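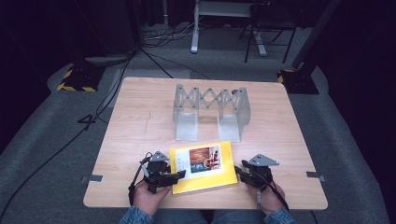

Flurkwood: a word list of old paperback blurbs

Flurkwood is a collection of back-cover blurbs from secondhand paperbacks, typed out by hand and tagged by the kind of promise they make to the reader. We love blurbs! They're a strange little form of writing (part summary, part dare) and hardly any of them get saved once a book goes out of print.

What's in it

The main file is blurbs.csv, one blurb per row, with the title, the year if the book gives one, the language and the tags. There are 21 tags so far. My favorite is "secret-house", which Wanda Makowska added in August after a great run of gothic novels. A second file, tags.txt, explains each tag in plain words.
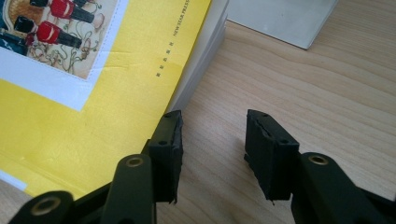
Yellow paperback with an illustrated cover.

Typing rules

Keep the spelling as printed, even when it's wrong. Line breaks go, paragraph breaks stay. Quotes from newspapers belong in the "praise" column and not in the blurb itself. Every row gets typed by one person and checked by another, so expect 2 sets of initials at the end. Henryk Kozłowski checks the Polish rows and Grażyna Jakubowski has started on the German ones, hooray!

Known gaps

Crime and romance are well covered. Poetry is thin, westerns are thinner, and 11 rows still have no year. If a sticker hides part of the text, we put three dots in square brackets

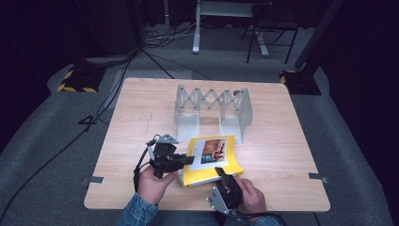 and leave it at that until somebody turns up a cleaner copy. Please don't guess at missing words, even the easy ones.

Adding your own

Send new rows as a CSV with the same column order. Odd books are very welcome, and so are arguments about tags.

Maintained by Selina Fankhauser.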